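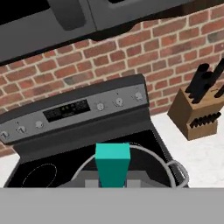
Hi again, Oluwaseun Ogundipe here, the one with the Woteo thermostat in the upstairs hallway. You asked me to keep notes while I tried your steps, so I'm pasting the whole lot into the ticket. Sorry for the length!

**What's wrong:** the screen goes blank, comes back with the Woteo logo, and then the clock is wrong and my schedule is gone. It started in July. Heating and cooling both work fine until it restarts.

**Setup:** Woteo on the wall, Bergeron furnace in the basement, AC outside. Five wires at the thermostat including the common wire. The installer was from Ukley and they've since stopped doing home visits, so it's just me and a screwdriver.

**Try 1 - factory reset**

Held the side button until the menu came up, picked the full reset, put the Wi-Fi back in and typed my schedule again (which takes forever on that little wheel, by the way). It behaved all evening. By breakfast the schedule was gone again and the clock said 12:00.

**Try 2 - wires at the wall**

Turned the furnace off at the breaker first, then popped the thermostat off its plate. I tugged each wire like you said. R, W, Y and G were all solid. C moved a tiny bit, so I stripped the end fresh and pushed it back in till it clicked. I really thought I had it! Two restarts the next day, both in the afternoon when the AC was running.

**Try 3 - the log**

I found the event list under Settings > Service. It shows 13 lines that say `PWR LOW` and then `BOOT`. Every one of them comes right after `COOL ON`. There's nothing like that after `HEAT ON`, but then I've hardly had the heat on, so maybe that doesn't mean much.

**Try 4 - no Wi-Fi**

Left Wi-Fi off overnight and through the next day. Still restarted when the cooling kicked in, so I turned it back on.

**Try 5 - the furnace end**

Breaker off again, front panel off the Bergeron. Your other agent wanted to know where the common wire lands, and it's on the C screw together with a second wire going off to the AC. That screw was loose enough to turn with my fingers. I tightened it, put the panel back and set the thermostat low so the cooling would start. No restart that time, and none since, though it's only been one night.

Couple of questions while you have this open:

- Is it OK for both wires to share that screw, or should I get the Inley adapter your help page talks about?
- Can the schedule be saved somewhere so I don't have to put it in by hand every time?
- The app still says "update waiting" and sits at 100 percent. Do I leave it alone?

Please don't close the ticket yet - I want to get through a few hot afternoons first. I'll add the event list again if it drops out, and evenings after 7 are best if you need to call.

Oluwaseun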